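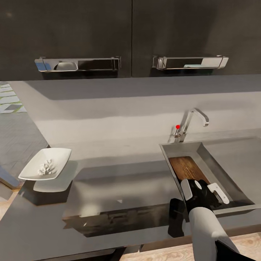 Feron came back on the draft with one objection, that a short soak proves nothing about a sealant and we should stop quoting the two-hour number. Fair. I had the same doubt and wrote it up anyway.

Jun 18, 2025

Sink sealant comparison, second round. Darnel's sheet says full cure overnight. Navarro's says the same in nearly the same words, which makes me wonder who copied whom. Ran 8 coupons, 4 of each, all cut from the same offcut and wiped with alcohol first. Bead laid with the narrow nozzle, tooled once with a wet finger, left on the back shelf.

Pulled the first pair at six hours. Both skins firm, both still gummy underneath. The Navarro bead let go of the steel side in one long strip. Would like to call that a failure, but I'm not sure I wiped that coupon as well as the others.

Zarncombe want to know if they can tell customers the joint is "waterproof same day." I would not. Two of the Darnel coupons look perfect and I don't trust them either, the shelf is warmer than any kitchen I've worked in. Also the tubes are from different batches and the date on one is smudged.

To do: repeat on the cold side of the shop. Weigh coupons before the soak this time (forgot). Longer soak, almost 6 days if the tray can be spared. Take the two-hour figure out of the draft until then. Ask Darnel what humidity they cured at, the sheet leaves it blank.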